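나무에서 흰 판으로, 손끝으로 맞추는 물건을 만드는 사람

작업실 문을 열자마자 커피부터 한 잔 건네받았다. 오후 네 시가 조금 넘은 시간이었고, 2월이라 그런지 창가 쪽으로 해가 벌써 길게 누워 있었다. 이곳은 페그보드와 끼움판을 만드는 작은 공방 Platden이다. 혼자 시작해서 지금은 6명이 함께 일한다고 했다. 대표는 이름을 내는 것은 끝까지 사양했다. 물건이 먼저 보였으면 좋겠다는 이유였는데, 그러면서도 이야기는 세 시간 가까이 이어졌으니 말씀을 아끼는 분은 아니었다고 적어 두어도 괜찮을 것 같다.

처음 만든 물건이 무엇이었는지부터 물었다. "조카 주려고 만든 나무판이었어요. 구멍을 뚫고 막대를 깎아서 꽂는, 뭐 어디에나 있는 그런 거요. 그런데 제가 구멍을 너무 빡빡하게 뚫어서 애가 막대를 못 빼는 거예요. 울면서 저한테 가져왔는데, 저도 못 뺐어요. 결국 뒤에서 망치로 쳤죠." 그 판은 지금도 작업실 선반 맨 위에 올려져 있다. 막대 하나가 비스듬히 박힌 채로 말이다.

그 일이 계기가 되어 구멍과 막대 사이의 틈을 들여다보기 시작했다고 한다. 종이 한 장 차이로 느낌이 완전히 달라지는 것이 신기해서, 퇴근하고 나면 밤마다 막대를 깎았다. 그때 쓰던 공책을 꺼내 보여 주었는데, 치수 옆에 '뻑뻑', '쑥', '좋음', '좋았는데 비 오니까 뻑뻑' 같은 말들이 연필로 적혀 있었다. 나는 마지막 메모가 특히 마음에 들어서 한참을 들여다보았다. "나무는 장마철에 다 달라져요. 여름에 맞춰 놓으면 겨울에 헐겁고요. 그게 나무의 좋은 점이라고 말씀하시는 분들도 계시는데, 저는 성격이 그렇게 너그럽지가 못해서요."

첫 제품의 이름은 Temba였다. 동그라미와 네모만 있는 손바닥만 한 판이었는데, 동네 장터에 들고 나갔더니 아이들보다 할머니들이 더 오래 붙잡고 계셨다고 한다. "한 분은 20분을 앉아 계셨어요. 뒤에 사람이 서 있는데도요. 다 꽂고, 다 빼고, 또 꽂고. 사지는 않으셨어요." 이 대목에서 대표는 정말 즐거운 듯이 웃었다. 손을 쓰는 물건은 어른에게도 필요하겠구나 하는 생각이 그날 들었고, 그 뒤로는 포장에 나이를 적지 않는다.

지금 가장 공을 들이는 것은 Stornex라는 흰 판 연작이다. 판은 희고 부품은 파랗다. 색을 두 가지로 줄인 까닭을 물으니 답이 길었다. 처음에는 다섯 가지 색을 썼는데 그러자 사람들이 모양을 보지 않고 색만 보고 짝을 찾더라는 것이다. 빨간 막대는 빨간 구멍으로, 하는 식으로. "그러면 손이 할 일이 없어져요. 부품이 전부 파란색이면 손에 쥐고 돌려 봐야 해요. 이게 얇은 건지, 둥근 건지, 어디가 위인지. 저는 그 돌려 보는 시간이 제일 좋거든요." 파랑을 고른 이유는 조금 싱거웠다. 견본을 늘어놓고 며칠을 지내 보니 저녁에도 눈에 잘 들어오는 것이 파랑이었다고 했다.

모양을 정하는 일은 색보다 훨씬 오래 걸렸다. 동그란 손잡이 모양의 부품은 위에 짧은 기둥이 솟아 있어서 거기를 집어 올리게 되어 있다. 기둥이 너무 낮으면 손가락이 미끄러지고, 너무 높으면 쓰러지듯이 기울어서 들어간다. 그 높이를 정하는 데 한 계절을 다 썼다. 판 위에 작은 판을 한 겹 더 올려서 높낮이를 만든 것도 비슷한 고민에서 나왔다. 평평한 판에 구멍만 뚫으면 손이 금방 익숙해져서 건성으로 움직이는데, 한 층이 더 생기면 손목이 따라 올라가야 한다는 것이다. 나는 이 설명을 들으면서 나도 모르게 손목을 들었다 내렸다 하고 있었다.

부품을 찍어 내는 일은 Fidon이라는 이웃 공장과 함께 한다. 작년에 첫 물량으로 4,000개를 맡겼는데, 받아서 하나씩 끼워 보니 283개가 마음에 들지 않았다. "못 쓸 정도는 아니었어요. 그냥 들어갈 때 느낌이 조금 거칠었어요. 공장에서는 이 정도면 아무도 모른다고 하셨고, 저도 그 말이 맞다고 생각해요. 그런데 제가 알잖아요." 골라낸 부품은 버리지 않고 사포로 다듬어 수리용으로 모아 두었다. 작업대 아래 서랍을 열자 파란 조각들이 와르르 쏠리는 소리가 났는데, 대표는 그 소리도 좋아한다고 했다.

얇은 홈에 작은 조각을 세워 꽂는 자리에 대해서도 한참을 이야기했다. 둥근 구멍은 어느 방향으로 넣어도 들어가지만 길쭉한 홈은 방향이 맞아야 한다. 그래서 많은 사람들이 여기에서 한 번 멈춘다. 어떤 분은 힘으로 누르고, 어떤 분은 조각을 빼서 눈앞에 가져가 보고, 또 어떤 분은 판을 통째로 돌린다고 한다. "판을 돌리는 분을 보면 반가워요. 저도 그렇게 하거든요. 조각을 돌리면 되는데 왜 판을 돌리느냐고 식구들이 늘 뭐라고 해요."

흰 판과 파란 부품들. 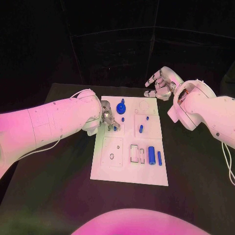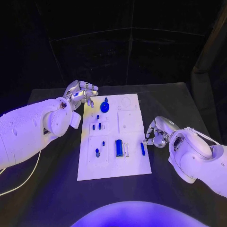 판에 그려진 큰 동그라미 이야기도 빼놓을 수 없다. 대표는 모양의 테두리를 판에 남겨 두는 것을 '자리를 알려 주는 인사'라고 불렀다. 막대를 꽂기 전에 눈이 먼저 가서 앉을 곳이 있어야 한다는 뜻이란다. 처음에는 테두리를 모두 없앤 판도 만들어 보았는데, 보기에는 훨씬 깔끔했지만 써 본 사람들이 자꾸 설명서를 찾았다. "설명서를 찾으면 제가 진 거예요. 그래서 다시 넣었어요. 조금 촌스러워 보여도요."

청소와 보관에 대해서도 물었다. 먼지가 홈에 끼는 것이 제일 골치라며 부드러운 칫솔을 권했고, 부품은 뚜껑 있는 통보다 얕은 접시에 담아 두기를 권했다. 통에 넣고 뚜껑을 닫으면 다시 꺼낼 마음이 잘 들지 않는다는 것이다. 대표의 집에서는 밥상 옆에 접시째 놓아두는데, 밥이 뜸 드는 동안 식구 중 누군가는 꼭 하나를 집어 든다고 한다. 부품을 잃어버리면 편지나 전화로 알려 주면 된다. 한 번에 최대 6개까지는 값을 받지 않고 보내 준다.

다음 판에는 무엇이 들어가느냐고 묻자 대표는 서랍에서 도면을 한 장 꺼내다가 도로 넣었다. 나사처럼 돌려서 끼우는 부품을 궁리하고 있는데, 왼손잡이가 돌리기에 불편하지 않은지를 아직 모르겠단다. 마침 내가 왼손잡이라고 했더니 얼굴이 환해져서는 견본 두 개를 가져왔다. 하나는 부드러웠고 하나는 중간에서 걸렸다. 걸리는 쪽이 더 재미있다고 말씀드렸더니 공책을 펴서 무언가를 적었는데, 글씨가 작아서 읽지는 못했다. 커피는 그사이 두 잔을 더 마셨다.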